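4.2 Clutter on soft surfaces

Of the 851 episodes in the Werholm set, 449 take place on beds, sofas or folded bedding. We treat these separately because the support surface deforms under contact and objects do not return to a known resting height. A hard tabletop lets a planner assume that a cylinder lies flat and that a box face is level. A plush blanket allows neither assumption, and depth estimates over long pile are noisy near the object boundary.

The task considered in this section is bedside tidying: small personal items are to be picked up one at a time from a blanket and placed in a container. Items are close together, and several are glossy. Cables are left attached or lying among the objects, as they would be in a home. The operator uses the same two-finger tool throughout, with padded inner faces and a parallel linkage.
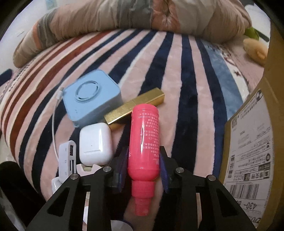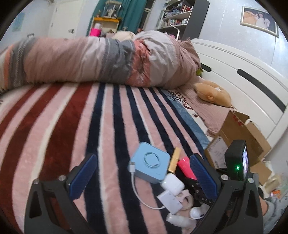 Figure 2. Bedside tidying on a striped blanket. One view has the pads closed on a pink spray bottle; the other has the jaws open, with a white cable looped beside the light blue device.

Policies were trained on the human demonstrations and then run on the Bradel arm, with 100 trials per condition. On the tabletop condition the baseline policy completed most single picks without intervention. On bedding it did not reach a level we would call usable. Failures fell mainly into two groups. In the first, the fingertips pushed into the fabric before closing and gathered a fold between the pads along with the item. In the second, the policy chose a grasp that was valid for the target but dragged a neighboring object or a cord. Reflective cases and tubes were also segmented poorly when a highlight ran along the body.

Adding a wrist force threshold, as in the Horgan controller, reduced the first group and had no measurable effect on the second. We conclude that isolated picking from bedding is close to practical, while clearing a mixed group of items is still beyond the policies tested.

4.3 Transfer to the Clarkberg workbench

The same policies were evaluated without retraining on a shop-floor sorting task.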